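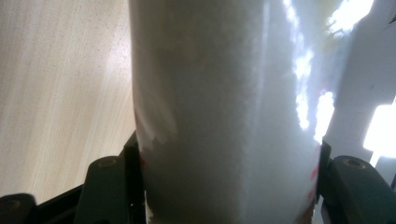
Can a robot refill a container from a bag by itself yet?
Not reliably. Plan on a person at the grippers for most refils.

Section 4: Refill chore, Zirnel hand grippers

1. Clear the middle of the table. Lid open before you start.
2. Container near the front edge, bag to its right.
3. Left gripper stays by the container. Right one takes the bag.
Note: close slowly, soft packs crease.
4. Hold for 30 seconds. If it slips, regrip lower down.

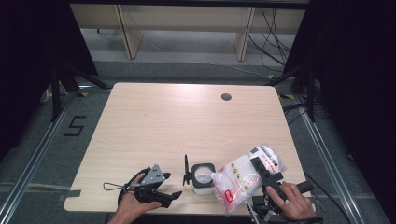 5. Save the run in Fetari. Stop at 33 runs, then check teh screws.

Caution: fingers clear of the tips.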